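Bring Back the Long Interview

4 min read

I drive 49 miles each way to work, and for most of those years I had the same morning radio show for company. It came out of Flukport, it ran four hours, and the best part of it was the guest segment after the second news break. A comedian or an actor would sit down and nobody hurried them. In December the station cut that segment to 16 minutes. I have listened to the new version since then, and I think it was a mistake.

The station says people prefer short clips. I believe that people click on short clips. I click on them too. But a clip has to be cut from something, and what it is cut from matters. When a guest knows there are only a few minutes, the guest brings the two stories that were already told on television that week. The host asks the questions the publicist sent over. Everyone gets through it and the movie gets its plug.

The old interviews had slow parts. I remember one comic who spent a long time on a fight with his landlord in Grolville over a parking space. It went nowhere for a while, and then he started in on his father, who had parked cars for a living, and it was the best thing I heard on the radio that year. He would never have reached it under the present schedule. The parking space would have been the whole interview, or it would have been cut.

I also think the short format is hard on hosts. A good interviewer gets better by listening. The McKinnon Hour, which is still on Sunday nights where I live, lets its host sit through a pause. She often gets her answer after the pause. Morning hosts used to do this as well, and now they fill every gap with a sound effect or a traffic report.

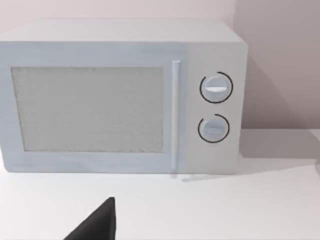

Vol. 18, No. 6

Some readers will say that podcasts have taken over this job. Partly they have. I subscribe to several, and the Gresness comedy archive alone has 398 episodes. A podcast is something I pick, though, and I tend to pick people I already like. Radio gave me guests I had never heard of and would not have chosen, at seven in the morning, with no skip button. I bought tickets to see at least three of them.

My suggestion is a modest one. Give the guest segment 40 minutes on two mornings a week and leave the other days alone. The clips can still go online by noon. If the ratings drop, the station can go back to what it does now, and I will stop writing to them.

Jun 6, 2025

Contact the editors | Copyright 2025, all rights reserved | Back to top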